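Is the Sunday set lunch at Ostholm worth it if one of you doesn't eat fish?

posted in Eating Out > Restaurants and cafes

inance_eater

Hello all, hoping somebody who has been recently can help. It's my mum's birthday at the end of April and she has got it into her head that she wants to go to Ostholm, the Nordic place above the old bank. Her friend from choir went and has talked about the herring ever since. I've looked at the menu online and it's the long Sunday lunch or nothing on that day, one fixed menu for the whole table, and it looks to me like four of the six courses are fish.

Mum will be in heaven. I'll eat anything. My husband won't touch fish, though. It isn't an allergy, he just hates it, and has done since school dinners. I rang and a very nice woman said they could "adapt" but couldn't tell me what that meant on the day, as the chef decides in the morning. Last time a restaurant adapted for him he got a plate of roast carrots while we had turbot, for the same price, and I heard about it all the way home.

So has anyone had the non-fish version? Is it a proper meal? And how long does it go on for, as Mum gets tired after a couple of hours sitting down. I did think about Baptista as a back-up, but we've been there loads and it's not very birthday.

Thanks in advance!

Baptista_regular

We went in the winter, four of us, and my sister is a no-fish person too (she says it's the smell) so I can tell you pretty much exactly what she had. The bread and the two butters came for everybody, and I could happily have stopped there, the rye is still warm and there's a dark malty butter I'd have eaten off a spoon. Then where we had the herring three ways she got beetroot three ways, pickled, baked and a sort of tartare with horseradish and a raw yolk on top. I had a forkful and I was a bit jealous. Where we had the smoked trout she had smoked celeriac, and that was the weak one, quite bland and a bit woolly in the middle.

The main was the good bit. We had cod with brown shrimp and she had a pork chop, a great big thing with apple and mustard, and she didn't need the potatoes although she ate those as well. Then there's a cheese course for all and pudding for all. Ours was a cardamom custard with prunes. I don't like prunes and I finished it.

So no, he won't be sat there with carrots. What I would say is ring again two days before, and tell them he eats meat. If you only say "no fish" I think they assume vegetarian and you get the celeriac all the way through. The table next to us had that problem and there was a bit of an atmosphere.

On time, we sat down at half twelve and got our coats at twenty to four. That's long, I know, but it didn't drag and they were lovely about my dad getting up for a wander between courses. Ask for one of the tables along the side, with the padded bench. The chairs in the middle are those hard spindly ones and I was shifting about by the cheese.

Stairs, by the way, if your mum isn't good with them! There are 20 up from the street and no lift that I could find. There is a handrail both sides. The toilets are on the same floor as the dining room so at least she only has to do them the once.

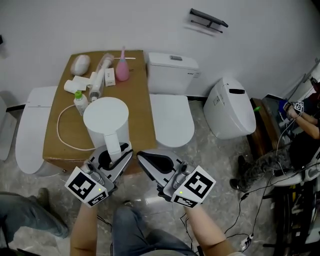 Page last changed: April, 2 replies, 1000+ views

One more thing I forgot. They add service to the bill already and the card machine then asks if you want to add a tip, and my dad nearly paid it twice. And wine by the glass is steep. We got a bottle of the Zumer white between us, the dry one near the top of the list, and it came out a lot cheaper than four people having two glasses each. It went well with the pork too, according to my sister, who had most of it.

If you tell them it's a birthday they put a candle in the pudding. No singing, thank goodness.

hungry_on_the_hill

Overrated if you ask me. We spent about 200 quid for three with drinks and I had toast when I got in. Portions are tiny till you get to the main. The herring was nice, I'll give them that.

Go to Baptista, order the lamb, take your own cake. They don't mind, we've done it twice. It's half the price and he can pick what he likes.

inance_eater

Thank you both, so helpful, and the pork chop has swung it! I read that bit out and he said "well, book it then", so I have, quarter past twelve, side table requested. I've told them he eats meat in so many words and she wrote it down while I was on the phone.

Mum is all right on stairs if she takes her time and the handrail will do nicely. I'm going to suggest we don't have any breakfast, given the bread. I might still do a Baptista cake for the evening, does anybody know if they sell the almond one whole to take away or is it only by the slice?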